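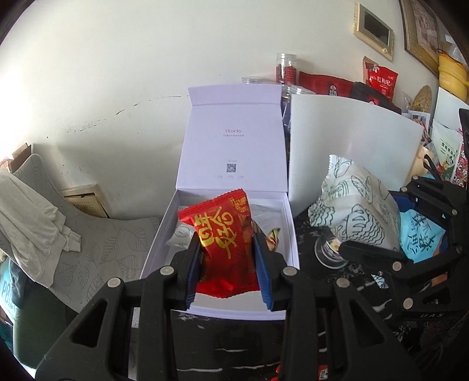

Packing snacks into a gift box, one packet at a time. Jul 19, 2019

Short thread on whether machines can do chores yet. My answer is some of them, slowly.

Take gift boxes. The small shop I pack for, Jolari, sends out 300 in a normal June. A person picks up a packet, finds a gap, drops it in, closes the lid. It's dull work and I'd gladly hand it over.

Holding the packet is mostly solved. Two fingers with soft ribbed pads will grip shiny foil fine if you don't squeeze too hard. Crush a bag of crackers and you've made crumbs.

Placing it is harder. Packets slide. Wrappers crinkle up and take more room than they should. The red one in the photo is tilted, and you'd have to decide whether to lay it flat or stand it next to the white one.

Then there are the big light bags, mostly air. I'd want two grippers on those, and then the two have to stay out of each other's way.

Ronura quoted us for a packing arm this spring. It wanted every item the same size in the same tray. We stock 358 items. No two boxes match.

For one product in one carton, buy the machine. Plunstead does 200 cartons a shift like that and it works well.

For mixed snacks, I'm still packing by hand. Will look at it again next year.

Next thread: folding towels. Worse than snacks.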